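We use cookies to remember your settings. Carry on reading if that's fine with you, or change them in the footer.

House rules for folding, second version

2022-02-06

I said in December that I would write down the rules we use when we record clothes handling with the hand-held grippers. The first version was a page of notes on the back of a delivery slip, and people kept asking me what half of it meant. I've now rewritten it so that someone new can read it before their first session and not need me standing there.

The rules cover soft things only: shirts, jumpers, sheets, towels. Rigid objects have their own page, which Umach wrote and which I have no quarrel with.

The first rule is about speed. You move at the speed you would fold at home if you weren't in a hurry. Cloth swings and drags behind the hand, and if you whip a jumper across the work surface the recording is mostly streaks. Some fast movement can't be avoided, say when you're clearing one item to make room for the next, and we keep those parts. But the grasp itself, and the second before it, should be slow enough that you could stop at any point.

The second rule is that the fingers open fully before you go in for a new grasp. Half-open fingers push the cloth along in front of them, and then you end up chasing it. 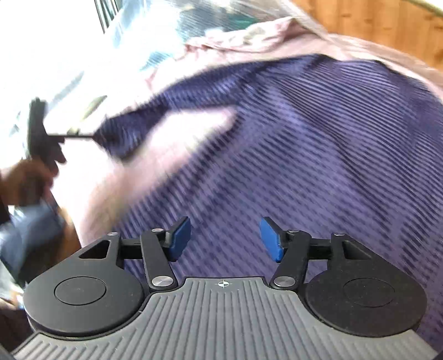
Léonie Hoarau thinks the speed rule is too strict. She wrote to me after the first version and said that if every session is slow and tidy, the robot will only ever learn slow and tidy, and that people at home shake things out, flip them over and let go too early. She would rather have a limit on the worst of it and leave the rest alone.

I've gone part of the way with her. Shaking out is now allowed, as long as both grippers have hold of the garment before it starts. Letting go too early is allowed too, if it happened by accident. What I don't want is people doing it on purpose for variety, as staged mistakes tend to look like one another.

The third rule is for flat work. Spread the garment first, all of it, sleeves included, before making any fold. It doesn't have to be smooth. Wrinkles are fine and I'd ask you not to pat them out with your fingers. Checks and stripes are useful at this stage, as the pattern shows you straight away if one side has been pulled further than the other.
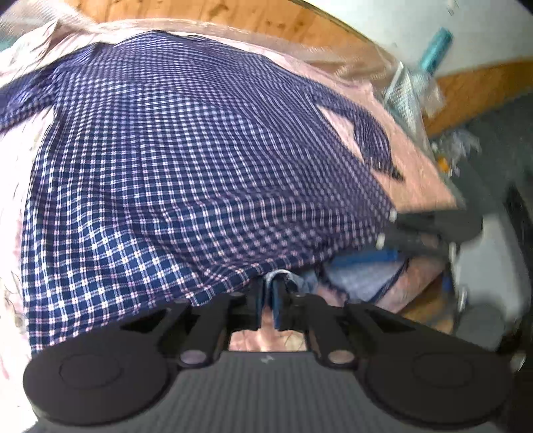 When you work at a hem, take it with one gripper and settle that hold before you bring in the other. Keep enough space between the two that the housings don't knock. We had a fair number of knocks at Timari last year and each one meant checking the pivot screws again before carrying on.

Check the pads at the start of each session and after every 100 grasps. Lint builds up on them and the grip changes without you noticing. A damp cloth will do.

Last one. If a fold goes wrong, don't stop the recording and start again. Undo it with the grippers, not with your hands, and carry on. We threw away 266 recordings under the old rule and I regret most of them.

Guillot has asked whether the page can be shared. It can. Change what you like, but please put your own version number on it.

Comments (2)

Flellum_workshop
We do the pad check every 500 and haven't had trouble, but it's mostly cotton sheets with us. Might be different with wool.

Anonymous
Could you say something about lighting in the next version? We work beside a big window and it's different every hour.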